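Protokoll der Sitzung des Arbeitskreises Küchenautomatisierung
Datum: 30.8.26
Ort: Lehrküche Burketano, kleiner Besprechungsraum
Leitung: Essam Abou Zeid
Protokoll: Shaimaa Benkirane
Verteiler: alle Mitglieder des Arbeitskreises, Einkauf, Lehrküchenleitung

TOP 1 Begrüßung und voriges Protokoll

Essam begrüßt alle herzlich, auch die beiden Kolleginnen aus dem Einkauf, die zum ersten Mal dabei sind und sich freundlicherweise durch unsere alten Unterlagen gearbeitet haben. Es gibt Kaffee und einen Pflaumenkuchen aus der Lehrküche, für den sich die Runde ausdrücklich bedankt (das soll auf Wunsch mehrerer Teilnehmender auch so im Protokoll stehen). Das vorige Protokoll wird mit einer kleinen Änderung angenommen: Unter TOP 4 muss es »Leihgerät« heißen, nicht »Leitgerät«.

TOP 2 Stand der Simulation

Essam berichtet ausführlich vom Stand der Simulation, mit der wir den Arbeitsplatz für den Roboterarm planen. Der Grundgedanke ist unverändert, dass wir erst am Rechner herausfinden wollen, was an welcher Stelle stehen kann, ehe wir Geld für Sockel, Platte und Montage ausgeben. Die Arbeitsfläche ist inzwischen als L-förmige Theke angelegt, der Arm steht auf einem eigenen schwarzen Sockel daneben. Über diesen Sockel haben wir in der Vergangenheit ja schon viel gesprochen, und es wurde auch diesmal wieder eine längere Unterhaltung daraus. Die Lehrküche hätte den Arm am liebsten direkt auf der Theke, weil dann der Durchgang frei bleibt. Essam hält dagegen, dass uns damit ausgerechnet der Platz verloren geht, auf dem gearbeitet werden soll, und dass man eine vorhandene Platte ungern anbohrt. Nach einigem Hin und Her sind sich alle einig, dass der getrennte Sockel vorerst bleibt und der Durchgang vor Ort noch einmal nachgemessen wird.

Geübt wird in der Simulation das Greifen und Versetzen von Dingen, wie sie in einer Küche eben herumliegen, also Flaschen, Schüsseln, Pfannenwender und dergleichen. Shaimaa fand beim Durchsehen der Läufe besonders wichtig, dass die Fläche nicht aufgeräumt ist. In der Lehrküche sieht es zur Mittagszeit schließlich auch nicht aus wie im Prospekt, und wer dort arbeitet, möchte nicht erst alles wegstellen müssen, damit das Gerät zurechtkommt.

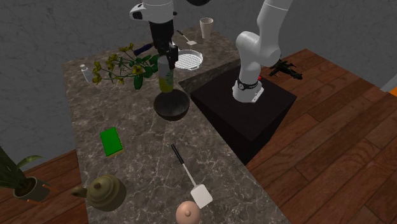 Aus dem Einkauf kam die sehr berechtigte Frage, was sich aus solchen Läufen für die Bestellung überhaupt ableiten lässt. Essam meint, dass wir vor allem zwei Dinge sicherer sagen können: wie weit der Arm reichen muss und welche Bauform des Greifers wir anfragen. Hohe, schmale Flaschen von oben zu fassen verlangt einiges an freier Höhe, und unter den Hängeschränken der Lehrküche haben wir die nicht überall. Zum Gewicht voller Behälter und zum Verhalten bei feuchten Griffen sagt uns die Simulation dagegen bisher wenig. Dafür brauchen wir das Leihgerät, und da sind wir schon beim nächsten Punkt.

TOP 3 Angebote

Es liegen 3 Angebote vor, und zwar von Skuseck, Sqalli und Wanuline. Shaimaa hat sie nebeneinandergelegt und dankt dem Einkauf für die Geduld bei den vielen Rückfragen.

Skuseck bietet Arm, Greifer und Sockel als Paket an. Das ist bequem, allerdings ist die Einweisung nicht enthalten, und die Ersatzfinger für den Greifer sollen nur im Satz abgegeben werden. Die Lieferzeit beträgt 26 Wochen, was der Runde doch sehr lang vorkommt.

Sqalli liefert schneller und stellt vorab ein Leihgerät, hat aber keinen Sockel im Programm. Den müssten wir von unserer Werkstatt bauen lassen. Die Werkstatt hat dafür Material und Arbeitszeit mit zusammen etwa 1466 Euro veranschlagt, vorausgesetzt, die Höhe ändert sich nicht noch einmal. (Essam verspricht es, unter allgemeiner Heiterkeit.)

Wanuline hat ein hübsch aufgemachtes Angebot geschickt, in dem leider die Angaben zur Reichweite fehlen. Eine Nachfrage läuft. Solange wir diese Zahl nicht haben, lässt sich das Angebot mit den beiden anderen nicht vernünftig vergleichen, und die Kolleginnen aus dem Einkauf bitten darum, es bis dahin nicht weiter zu bewerten.

In der Aussprache zeigte sich viel Sympathie für Sqalli, hauptsächlich wegen des Leihgeräts. Bedenken gab es bei der Wartung, denn der nächste Stützpunkt ist weit weg und die Anfahrt wird gesondert berechnet. Essam möchte außerdem geklärt haben, ob unsere Simulation mit dem Modell von Sqalli ohne große Anpassung weiterverwendet werden kann. Es steckt inzwischen so viel Arbeit darin, dass es wirklich schade wäre, noch einmal von vorn anzufangen.

Beschluss: Das Leihgerät von Sqalli wird angefragt. Eine Bestellung ist damit ausdrücklich noch nicht verbunden. Einstimmig angenommen.

TOP 4 Haushalt

Der Einkauf erinnert freundlich, aber bestimmt daran, dass Mittel aus dem laufenden Jahr bis Dezember gebunden sein müssen. Was bis dahin nicht beauftragt ist, muss neu beantragt werden, und zwar mit vollständiger Begründung. Es wird deshalb vorgeschlagen, den Sockel und die Elektroarbeiten vom eigentlichen Gerät zu trennen und vorzuziehen. Der Vorschlag findet Zustimmung, wobei die Lehrküche zu Recht anmerkt, dass ein Sockel ohne Arm zunächst einmal nur im Weg steht. Es soll daher geprüft werden, ob die Werkstatt ihn fertigen und bis zum Aufbau bei sich lagern kann.

Für Verbrauchsmaterial und Übungsgegenstände wird eine eigene Zeile im Plan eingerichtet. Geschirr geht kaputt, Schwämme nutzen sich ab, und bisher wurde so etwas stillschweigend aus dem Topf der Lehrküche bezahlt, was auf Dauer nicht in Ordnung ist.

TOP 5 Aufgaben bis zur nächsten Sitzung

Essam: Anfrage Leihgerät bei Sqalli, dabei Frage nach der Weiterverwendung der Simulation und nach den Anfahrtskosten klären
Shaimaa: Reichweite bei Wanuline nachfassen, Vergleichstabelle ergänzen
Einkauf: bei Skuseck Preis für 2 Einweisungstage einholen
Lehrküche: Durchgang und freie Höhe unter den Hängeschränken messen, bitte mit Skizze
Werkstatt (über Essam): Lagerung des Sockels

TOP 6 Verschiedenes

Der Wunsch nach einer zweiten Steckdosenleiste an der Fensterseite wird an die Haustechnik weitergegeben. Wer das Leihgerät nach seiner Ankunft gern einmal selbst ausprobieren möchte, meldet sich bitte bei Shaimaa, sie führt eine Liste. Der nächste Termin wird per Rundmail abgestimmt.

Für das Protokoll: Shaimaa Benkirane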